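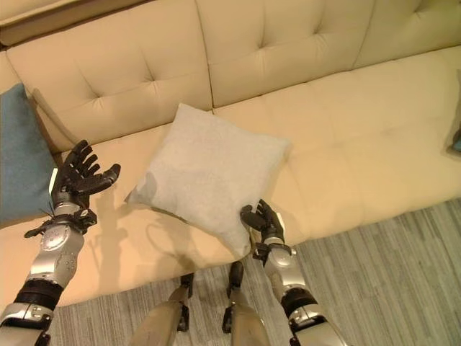
Dekberg Film Society, Membership Desk

Questions we keep being asked

How much is it to join?
919 kroner a year, or 111 for a single month if you fear commitment.

When does the season start?
October, once the hall heating has been talked into working. It runs until the projector objects.

Can I choose a film?
Members may put forward one title each. We had over 200 last season and showed 7 of them, so please don't tell your family to come until it's on the poster.

Why was Mikari shown without subtitles?
We were sent the wrong disc. Several people said it was better that way.

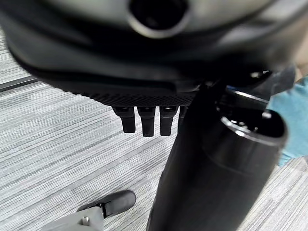
The right disc has since arrived and we'll show it again, with words, before the summer break. Tickets from the first evening are still good if you kept the stub.

Is there food?
Akgül next door does soup and flatbread until the film begins. Crisps are allowed inside. Eat them during the loud parts.

Are you part of the Festinari festival?
No. They have a red carpet. We have a mat.

Can I get a refund?
If we cancel, yes. If you just didn't like the ending, no.

Page last updated May 14, 2019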